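Mon 8 January

My brother-in-law works two doors down from Grudden, so when they held an open day he signed us both up without asking. I had plans. They were plans to sit down, but they were plans.

Grudden's building is on the far side of the rail yard, past the tile warehouse. You get a sticker with your name on it and a paper cup of coffee, and then you stand in a hallway with a lot of men in fleece. There were 60 of us, split into groups of 12. Our guide was Vinzenz Tanner, who had a head cold and a very dry way of talking, and I liked him right away.

First stop was Wamora, their scheduling software, which got a slide show. I'll spare you. The second stop was the one everyone had come for, the kitchen demo, with two arms doing dishes and other small chores at a table. They call the setup Dankwa. I asked what the name meant and Vinzenz said it had been picked before his time and he had stopped asking.

I had expected something from a car plant, sparks and all. What I got was a table that looked like my first apartment, only cleaner. A mug tree! I haven't owned a mug tree since the divorce.
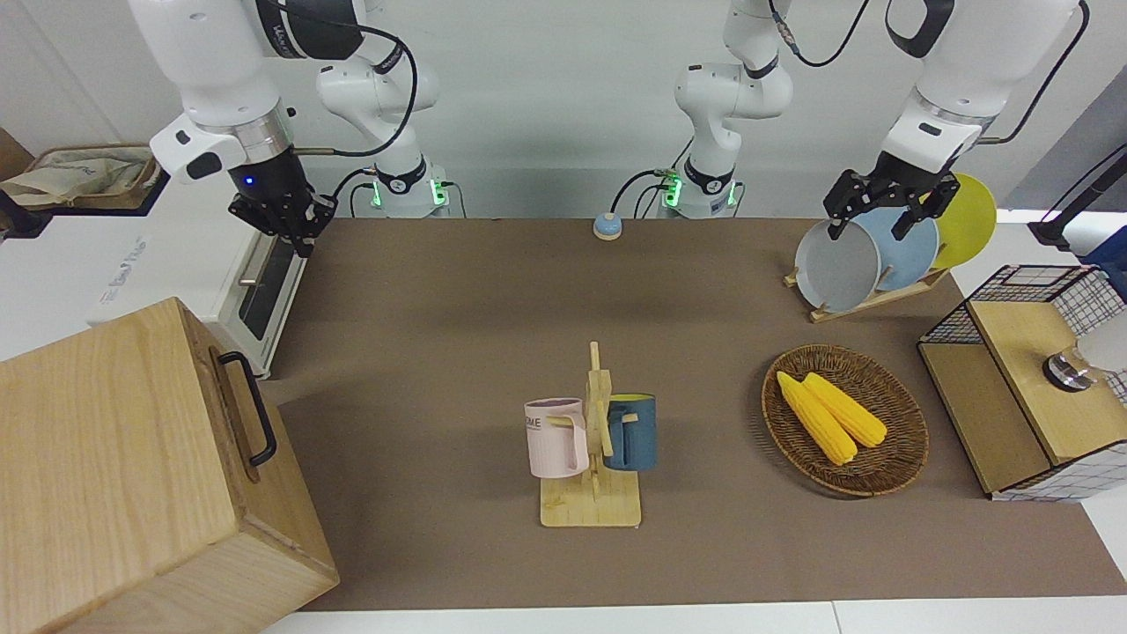 What surprised me was how slow it is. You stand there with your coffee going cold, leaning forward, silently coaching a machine through a job you've told your own kids to do a thousand times. The woman next to me was whispering "come on, come on" like she had money on it. When one of the arms stopped to think — Vinzenz said it wasn't thinking, and then couldn't come up with a better word — the whole group held its breath.

He told us they had logged 2,137 practice runs on the dishes alone. I have probably done more than that and I'm still not allowed near the good glasses.

Somebody asked when we could buy one. Vinzenz blew his nose and said, "Not soon." Somebody else asked if it did windows. There is one of those in every group, and in ours it was my brother-in-law.

The last stop was a rolling cart named Zevard that was supposed to bring us cookies. It had a flat battery, so Vinzenz brought us the cookies. I took 2. Oatmeal, a bit dry, no complaints.

They're doing it again in the spring, and the parking is free if you go in by the tile warehouse.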